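Destumlow Breakfast Set: toast part

README, last changed 29 Nov 2018
Maintained by Fadwa Ghoneim

What you have downloaded

Pictures and notes on the making of toast. The parent collection, Destumlow, covers breakfast in general, and is split up because the porridge people and the toast people stopped agreeing on folder names in October. This part is toast only. Crumpets are in Cludero, along with everything else that gets stuck.

There are 1648 pictures in the full toast part and 597 in the small one. If you only want to see whether your script opens the files, take the small one. If your script opens the small one and falls over on the full one, it is your memory and you should write to your own IT department.

Folders

slots/ bread going in, bread coming out, bread halfway and undecided
glow/ elements lit
tray/ anything where the toast has somewhere to be put
notes/ one text file per session, of very mixed quality
old/ please don't

Labels

Each picture has one line in labels.csv, with the name of the file, the state of the bread, the state of the toaster and a remark. The state of the bread is one of: none, bread, toast, regret. "Regret" began as a joke in the first session and is now relied upon by other people's code, so it stays. It means black on at least one face.

Where a slice is partly in a slot we write "partly" and leave it at that. An earlier version tried to say whether the slice was on its way in or on its way out. Two of us labelled the same 672 pictures and the results were not something we wish to publish. If you need the direction, look at the neighbouring pictures in the session and form your own view.

The state of the toaster is "lit" only if you can see red or orange in the slot. A lever that looks down does not count. A toaster that somebody remembers being on does not count either, however sure they are.
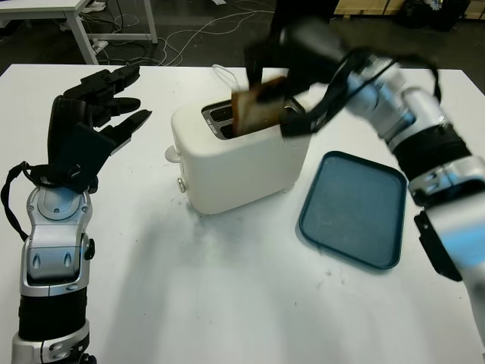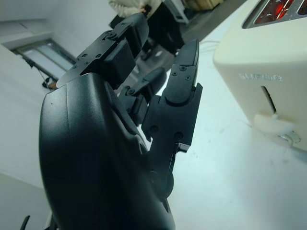 Salem session, white tabletop. First picture: slice partly in the front slot, tray to the right. Second: elements lit.

Colour

The same toaster can come out white in one picture and cream in the next. We have not corrected this. Mosix, who lent us the kitchen at Salem, have asked us to say that their lights are fine. Please don't use the set to decide how brown toast should be. We tried that over lunch and it took the rest of the afternoon.

Known faults

Remarks containing a comma break the columns after them. Most of the remarks contain a comma.

"Tray" and "plate" were used for the same thing in some early notes. The csv says tray throughout. The notes say what they like.

Crumbs are not labelled. A proposal to label crumbs was received and is being kept somewhere safe.

The dial setting is given only where the person writing the notes thought to look at the dial.

Changes in version 2

Duplicates taken out of slots/. Spelling of "element" settled. Butter removed from the list of labels, as it never once appeared.

Using it

Free for teaching and research. Please name the set and the version, and say which part you used. Corrections go to Fadwa, one file name per line, without screenshots pasted into a spreadsheet. Requests for bagels go to Cludero.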